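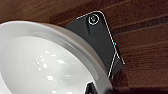 January 13, 2024: Soup weather, and the long way round the lake

Well, I did it. I walked the whole loop at Hendley this morning, all the way past the boat ramp and back up through the pines, and my knees are letting me know all about it tonight. I'd been promising myself that walk since October, when the doctor gave me her talk about moving more, and I kept finding reasons to put it off (the rain, then the smoke detector business, then Christmas, which swallows everything).

It was so pretty out there! The light was grey and soft, the kind that makes every colour a bit richer, and there was hardly a soul on the path apart from a lady with two very muddy spaniels. I stopped at the lookout on Surnier Hill and ate my sandwich in three bites because I was starving. There are 44 steps up to it according to the sign, and I'd believe twice that.

My little step counter was still stuck on 981 when I got to the lookout, so I suspect it had a nap in my pocket. I'm aiming for 3,000 a day to begin with and I'm not going to fuss over it.

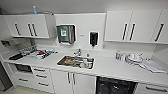 The kitchenette, white from end to end.

I've been thinking a lot about Mum today. She walked everywhere, in terrible shoes, and she'd come home with her pockets full of pine cones and tell us which neighbours had painted their fences. I used to be mortified and now I catch myself doing exactly the same thing. There's a new green fence on Rawat Street, by the way, and I rather like it.

I want to phone the library about the walking group before I lose my nerve. They meet at the old Enico hall and go at a gentle pace, or so the flyer claims. I'd also like to find my good wool socks, the ones with the grey heels, and I've already been through both drawers and the basket by the door.

Bath now, then bed with the hot water bottle and a chapter or two of my book.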